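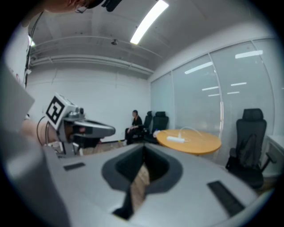 스터스테드 관측정 300개소 표고 재측량 완료, 지하수위 자료 일부 보정

2020년 8월 30일

스터스테드(Sterstead) 분지의 지하수 관측정 300개소에 대한 표고 재측량이 마무리됐다. 측량을 맡은 아마드푸르(Ahmadpour) 측지사무소는 전체 관측정 가운데 229개소의 기준 표고가 기존 대장과 허용오차 안에서 일치했으며, 57개소는 대장값을 수정해야 한다고 밝혔다. 나머지 14개소는 관두부 파손이나 매몰로 측량하지 못했다.

지하수위는 통상 관측정 상단의 기준점에서 수면까지의 깊이를 재고, 이를 기준점 표고에서 빼서 구한다. 기준점 표고가 틀리면 수위계의 정밀도와 관계없이 같은 크기의 오차가 모든 시점의 자료에 들어간다. 한 관측정의 시간적 변동을 볼 때는 영향이 작지만 여러 관측정을 연결해 등수위선도를 그리거나 동수경사를 계산할 때는 결과가 달라진다. 경사가 완만한 분지 남부에서는 수 센티미터 차이로도 추정 유향이 바뀔 수 있다.

오차의 원인

보고서는 수정 대상 관측정의 오차 원인을 크게 두 가지로 분류했다. 첫째는 관두부 교체다. 도로 포장이나 농지 정리 과정에서 보호관을 자르거나 연장했으나 변경된 높이가 대장에 반영되지 않은 경우다. 둘째는 기준점 표시의 혼용이다. 같은 관측정에서 어떤 해에는 내부관 상단을, 다른 해에는 보호관 뚜껑면을 기준으로 삼은 기록이 확인됐다.

차이가 가장 큰 곳은 동부 선상지 하단의 관측정으로, 대장값과 실측값이 93센티미터 달랐다. 이 관측정은 주변보다 수위가 높게 나타나 국지적 함양 구역의 근거로 인용돼 왔다. 보정한 수위는 인접 관측정과 연속적인 분포를 보인다. 보고서는 해당 구역을 별도 함양 구역으로 둘 근거가 약해졌다고 적었으나, 수질 자료를 함께 검토하기 전까지 구역 구분은 유지하도록 권고했다.

측량 방법

주요 관측정 사이는 직접수준측량으로 연결하고, 구릉지의 고립된 관측정에는 위성측위를 적용했다. 위성측위로 얻은 타원체고는 지역 지오이드 모델을 이용해 표고로 환산했다. 수목 때문에 수신 조건이 나쁜 지점은 가까운 개활지에 보조점을 두고 짧은 수준노선으로 이었다. 모든 수준노선은 왕복 관측했으며, 폐합차가 기준을 넘은 노선은 다시 측량했다.

기준점은 내부관 상단의 북쪽 가장자리로 통일했다. 내부관이 기울어져 절단된 관측정은 북쪽 가장자리에 홈을 내고 홈의 바닥을 기준으로 정했다. 지표면 표고는 별도 항목으로 분리해 기록한다. 종전 대장에는 지표면과 관두부 표고가 한 칸에 기재된 사례가 있었다.

자료 공개와 판 번호

과거 수위 자료는 덮어쓰지 않는다. 원시 측정값인 기준점 하 깊이를 그대로 보존하고, 표고는 유효기간을 가진 별도 표로 관리한다. 관두부 교체 시점이 공사 기록으로 확인되면 그 시점 전후에 서로 다른 표고를 적용하고, 시점을 특정할 수 없는 구간에는 불확실 표시를 붙인다.

보정 자료는 지역 수문자료 목록인 Index의 다음 판부터 반영된다. 자료 변환은 기존 저장 체계를 운영해 온 델타리(Deltari)가 담당한다. 새 판에는 관측정 번호, 기준점 종류, 적용 표고, 적용 시작일, 측량 방법, 추정 오차가 각각의 열로 들어간다. 이전 판은 인용 확인용으로 계속 내려받을 수 있다.

이미 발표된 등수위선도를 사용하는 경우에는 도면의 판 번호를 확인해야 한다. 구판 도면과 신판 수위값을 겹쳐 쓰면 수정 대상 관측정 주변에 실제로는 없는 수위 변화가 나타난다. 수치모형의 보정 목표값으로 구판 자료를 사용한 경우에도 해당 관측정의 잔차를 다시 계산할 필요가 있다.

측량하지 못한 14개소는 갈수기에 현장 상태를 다시 조사한다. 관두부만 파손된 곳은 보수한 뒤 표고를 측량하고, 관 내부가 막힌 곳은 폐공 처리 여부를 검토한다. 해당 관측정의 기존 자료에는 표고 미확인 표시가 붙는다.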